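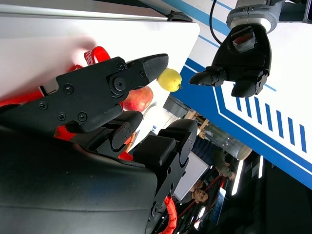

Setting Out Fruit on a Shared Office Table

Flotness Workplace Services, Pantry and Refreshment Guides

Many of the offices we support now provide fresh fruit at a meeting table or in an open work area. This guide sets out the procedure used by our site teams, from the first wipe of the table to the final placing of fruit in the basket. It was prepared by Zeeshan Butt and reviewed by Gearóid Hennessy.

What you will need

A clean, flat table
One basket with a handle
Apples, pears and lemons
Two clean cloths
A bowl of cool water or access to a sink
A paper liner cut to the base of the basket

Step 1. Clear and wipe the table

Move papers, cables and chargers to one side and wipe the full surface with a damp cloth. Dry it with the second cloth. White tabletops show juice marks quickly, so check along the front edge, where people tend to rest their hands.

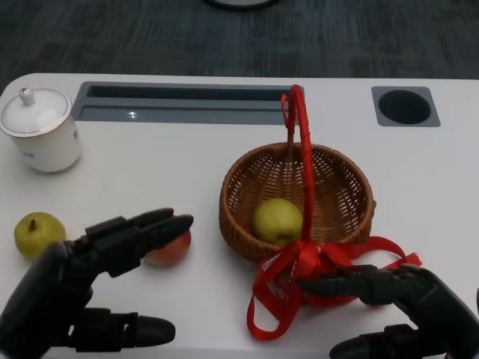 Reading time: 3 minutes

Office tables often have openings for cables. Keep fruit well away from any cable tray or grommet hole. A small pear or lemon will roll toward an opening if the table is not perfectly level, and juice must never reach the power outlets below.

Lidded mugs may stay on the table, provided they are set to one side with the lid on. Leave a hand's width between a mug and the nearest piece of fruit.

Step 2. Wash and sort

Rinse each piece under cool running water and dry it fully. Do not use dish soap. Lay the fruit out in a single layer, with space between the pieces, and turn each one over once. Set aside any piece with broken skin, a soft spot or a loose, wet stem end.

Sort by firmness as well as by kind. Apples and lemons are firm and can bear some weight. Pears bruise easily - even a short drop onto a hard table will leave a mark by the next day.

Step 3. Fill the basket

Place the liner in the basket and stand the basket at the right-hand end of the table, with its handle upright. Pick up one piece at a time, holding it around the sides. Lower it all the way to the bottom before letting go. 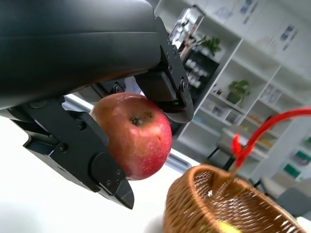 Last updated: 2018-06-22

Begin with the apples, which form the base. A red apple with some yellow in its skin is as suitable as a fully red one; color alone is no reason to reject it. Lemons go next, in the gaps between the apples. Pears are placed last, on top, with their stems pointing up.

The fruit should not rise above the rim of the basket. If there is more than the basket will hold, keep the remainder in the pantry and refill at midday.

Step 4. Daily checks

Inspect the basket each morning before staff arrive. Remove overripe fruit, replace the liner if it is damp, and wipe under the basket. Wicker should be brushed out once a week and must not be soaked.

Sites using the Tandosix supply sheet should enter the fruit removed in the waste column. Sites on the older Arain form should continue with it until November.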